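3.2 Metering rules and small solar on the Deltow grid 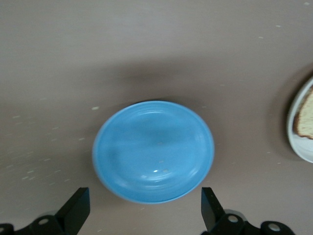 Before March, a household on the Deltow grid that put panels on its roof had no simple way to get credit for the power it sent back. The Teshome rule changed that, and the response was a delight to track! Applications in the Punano district rose from 7 to over 100 within two billing cycles, most of them for systems small enough to skip the full engineering review.

Figure 2. Blue ceramic bowl on a tabletop.

What excites us most is the reporting clause. The utility must publish every application, its size in kilowatts, and the number of days it waited for approval. Bogale had argued for this kind of open record in her earlier work on the Nonimis co-op, where the waiting time was hidden inside a yearly average (Tsegereda Bogale, personal communication, 20/09/2020). With daily records we can finally see which feeders are slow and ask why. Systems under 50 kilowatts moved quickly on nearly all of them, and the two slow feeders share one aging substation. We return to that substation in Section 4.

Share this article | 7 shares | 2 comments
We use cookies to improve your visit. Accept | Settings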